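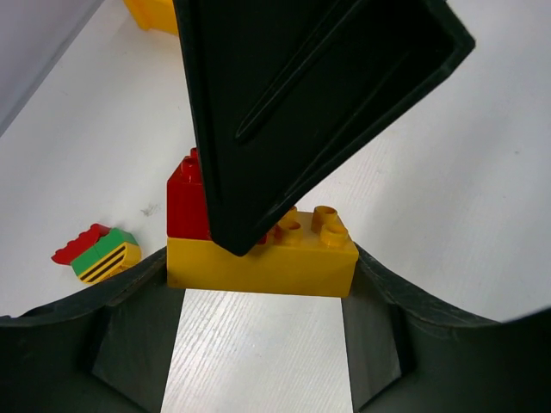
Woltside Studios, Vocal Recording Facility: Notes From the May Open Day

Woltside opened its vocal recording building to the public for one day in May. The site is normally closed to visitors. It is used for lead vocals, backing vocals and voice work for pop releases and television music shows. Tours left the front desk every hour starting at 9 a.m. and were limited to 12 people. I took the 10 a.m. tour and stayed for the afternoon playback session.

Access and layout

The building is a former cold store on the edge of the Allutska industrial park. The insulated outer walls were kept when the studio moved in. Inside there are 4 recording rooms, 2 control rooms, a machine room and a small lounge. Each control room serves a pair of recording rooms through glass. The total floor area given on the handout is 900 square meters, including storage and the loading bay.

Floors in the recording rooms are separated from the main slab and sit on rubber mounts. The guide asked a visitor to jump in the corridor while the rest of us stood in Room 1 with the door closed. I could hear the landing faintly. With both doors of the entry lobby shut I could not hear it at all.

Room 1

Room 1 is the main lead vocal room. The ceiling is low at the singer's end and rises toward the back wall. Absorption is fixed on two walls and adjustable on the third, where hinged panels can be turned to show a hard or a soft face. The guide clapped with the panels in each position. The difference was clear in the upper range and slight in the lower range.

The house preference is to record pop leads with the panels soft and add any reverb later. Singers who come from live television often ask for the hard setting for the first few takes. They are used to hearing a room come back at them. The engineers allow this for warm-up and then change the panels during a break.

Headphone mixes are set by the singer on a small mixer next to the music stand. The unit is made by Ziter and has separate controls for own voice, band, click and talkback. A limiter after the last stage protects hearing if a channel is opened by mistake. I tried the unit with a backing track. The controls were stiff but clearly labeled, and there was no audible noise with everything turned up and nothing playing.

Rooms 2 and 3

Room 2 is set up for backing vocals. Singers stand in an arc and share microphones, which takes less editing than single tracks but does not allow one voice to be fixed later. Room 3 is smaller and is used for voice-over and demo work. It was in session during the tour and we saw it only through the control room window.

Room 4 was being rewired and was not part of the visit.

Machine room

Computers, power supplies and cooling are kept in a separate room so that fan noise stays out of the studios. Cable runs pass under the corridor floor. Every session is written to two drives as it is recorded, and a third copy is made overnight. Session files are kept until the label confirms delivery. After that, the client can pay for storage or collect the drives. Unreleased material is not stored on any machine connected to the office network.

No photography was allowed in this room. Phones had to be left in a tray at the door.

Playback session

The afternoon session was held in Control Room A at 2 p.m. An engineer played a finished single by the vocal group Åberg, first as released, then with the vocal tracks alone. The chorus contained more layers than I had expected. Most were low in level and rolled off at the bottom, and were hard to pick out once the band was back in. The lead had been assembled from several takes. Breaths had been left in the verses and reduced in the chorus.

Questions were mostly about pitch correction. The engineer's answer was that it is applied on nearly every job, by hand and per note, and that a retake is preferred when the singer is still in the building. One visitor asked to hear the uncorrected lead. This was refused under the terms of the client contract.

Practical points

Entry was free but tours had to be booked in advance. Parking at the front is limited, and overflow cars were sent to the lot behind the loading bay. The bus stops at the park gate. The control rooms are kept cool, so bring a layer. There is one step at the entrance to each recording room, and a portable ramp is available from the desk. Coffee was served in the lounge until 4 p.m.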